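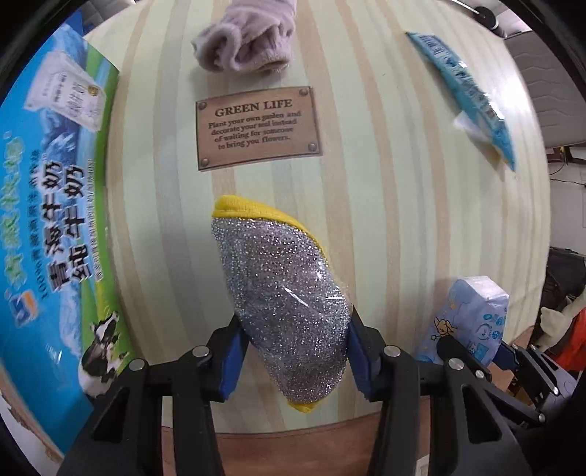 Figure 1. Silver pad with a stitched yellow border, on a striped cloth.

Packaging of Household Goods
Unit 4: Levels of packaging and moisture barriers
Tolura course notes
Last updated 2 Mar 2023

4.1 Levels of packaging

Packaging is classified by its distance from the product. Primary packaging touches the product or encloses a single sales unit. Secondary packaging groups several sales units. Tertiary packaging is used for handling and transport and is normally removed before the goods reach a shopper.

The same object can fall under different levels in different supply chains. A corrugated box that a store opens in the back room is a shipping container. If the front panel is torn off along a perforated line and the box is placed on the shelf, it is also display packaging. For this course, assign the level by function at the point being studied and state that point in your answer.

Dry household goods such as pads, cloths and brushes place few demands on the primary pack. The main requirements are keeping the unit clean, carrying the label, and presenting the item so that it can be identified without opening. A clear film or a printed card sleeve is usually enough. Food products add requirements for moisture, oxygen, light and odor, which take up the rest of this unit.

4.2 Moisture transfer

Water vapor moves through a film from the side with higher vapor pressure to the side with lower vapor pressure. The steady rate depends on the film material, its thickness, the exposed area, the temperature and the difference in vapor pressure. For a single-layer film at fixed temperature:

W = P × A × t × Δp / L

where W is the mass of water transferred, P is the permeability of the material, A is the area, t is the time, Δp is the vapor pressure difference and L is the thickness. Keep the units consistent. Permeability tables are printed in several unit systems, and conversion errors are the most common cause of lost marks on this topic.

Doubling the thickness halves the transfer, all else being equal. Changing the material often has a much larger effect. For this reason flexible packs are commonly built from layers, with one layer supplying strength, another the barrier and another the seal. A very thin metal coating on a polymer film reduces transfer sharply, but creasing can crack the coating. Barrier values measured on flat film should be treated as a best case.

4.3 Critical moisture content

A dry food remains acceptable until its moisture reaches a critical value. The value is found by holding samples at a series of humidities and testing texture, usually with both an instrument and a tasting panel. The allowable gain is the critical moisture content minus the starting moisture content, multiplied by the dry mass of product.

Worked problem. A dry biscuit is packed at 2 percent moisture on a dry basis. Its critical moisture content is 7 percent. Find the allowable water gain per unit mass of dry solids.

Gain = 0.07 − 0.02 = 0.05 g of water per g of dry solids

Multiply by the dry mass in the pack, then divide by the daily transfer to obtain a first estimate of shelf life. The estimate assumes a constant driving force. In practice the vapor pressure inside the pack rises as the product takes up water, so the rate falls with time and the simple method gives a shorter life than the full calculation. The full method, using the sorption isotherm, is in Unit 5.

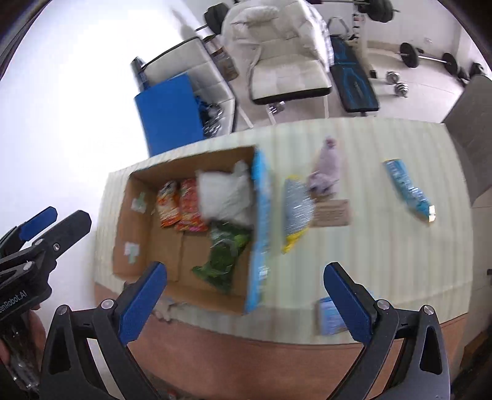
4.4 Seals

A calculation based only on film area assumes that the seals do not leak. Small channels through a seal can outweigh the whole film area. Typical causes are product dust in the seal area, wrinkles, low jaw temperature, short dwell time and uneven pressure. Excess heat can also weaken a seal by thinning the film beside it.

Seal strength and seal integrity are separate properties and need separate tests. A peel test measures the force needed to open the seal. It does not detect a narrow channel. A dye test or a vacuum leak test is used for that purpose. Report the method, the sample orientation and the mode of failure together with the result.

4.5 Headspace and case fill

Pillow bags are sealed with gas inside. The gas cushions the product and, where nitrogen is used, limits oxidation. It also increases the volume of the case. Bags expand when outside pressure drops, for example on mountain routes, and a tightly filled case leaves them no room to do so.

Bags carry very little vertical load. The corrugated case must support the stack by itself, and its strength falls as the board takes up moisture from the air. The Lindgren exercise compares a stacking test done in a conditioned room with one done in the Rivstead warehouse in August. Use the conditioned result as the baseline and express the other as a fraction of it.

4.6 Problems

1. Classify the packaging at each stage for a product shipped from Rivstead to a store in Ustbridge, where the case is opened and used as a shelf display.

2. A film is replaced by one of the same material at half the thickness. State the effect on steady moisture transfer and name one property other than barrier that should be checked.

3. Repeat the worked problem for a starting moisture content of 4 percent. Comment on the effect of drying control at the plant on shelf life.

4. A lot passes the peel test and fails the dye test. Give two possible causes and the inspection you would carry out for each.

Show units at every step. Submit problems 2 and 3 on separate sheets.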